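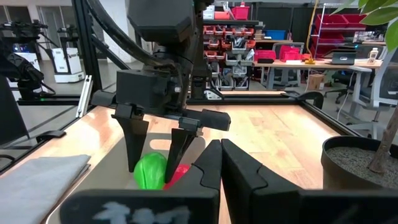
Re: [Hebden Anglers] Accessible dock at Bodulside – who's in?

Date: 2025-11-08
From: Pravesh Nkuna
To: Hebden Anglers list

Hi all,

Thanks for getting this rolling again. I've pasted the bit I'm answering so you don't have to dig for it.

> We have 2,051 dollars in the dock fund after the August fish fry, and the county
> says we can go ahead on the north shore at Bodulside as long as the ramp meets
> the slope rules. Do we want to spend it on the ramp now and fish off the bank
> next season, or hold out until we can pay for the whole dock? Also, does anyone
> know if those clamp-on rod holders are any good for folks with one working
> hand? I've got a cousin asking.

Ramp first, please! I've been using a chair for three years now, and the bank up there would be fine if I could get down to it. The grass between the parking lot and the water is the whole trouble. Last time I went with my brother-in-law he had to drag me backwards through it, and we both came home looking like we'd been wrestling hogs (caught two nice crappie though, so no complaints). A dock with no ramp does me no good, but a ramp with no dock gets me fishing in April.

One thing on the ramp – could we ask for a flat spot at the bottom big enough to turn a chair around? The one at Tusano Lake is a nice ramp and then it just stops, and you have to back all the way up if somebody's coming down behind you. I'd also like a low curb along the water side. My front casters like to wander.

On the rod holders, yes, I've used the clamp-on kind for two seasons. Mine goes on the armrest tube and it holds a medium spinning rod just fine. It did slip on me once with a big channel cat, so now I put a strip of old bicycle inner tube under the clamp and it hasn't budged. For one hand, I'd tell your cousin to look at a chest harness too. You cast, drop the butt into the cup and reel with the same hand. Takes an afternoon in the yard to get the hang of it. I hooked my own hat more than once.

Knots are the harder part. I tie up a bunch of leaders at the kitchen table the night before, with snap swivels on them, and wind them around a piece of pool noodle. Then at the water it's only clipping and unclipping. Happy to mail your cousin a noodle's worth if you send me an address.

As for money, put me down for 100 dollars toward the ramp. I also talked to my neighbor over at Zenov, the gravel yard out past the feed store, and he thinks he can get us the base rock for the cost of hauling. He'd need to know how many yards by the end of the month. Does anybody still have the drawing with the measurements on it? I had a copy and I'm pretty sure it went through the wash.

Oh, and whoever left a green thermos in my van after the fall outing, it's on my porch. I rinsed it out. You're welcome.

Pravesh

--
Hebden Anglers mailing list
To leave the list, reply with "unsubscribe" in the subject line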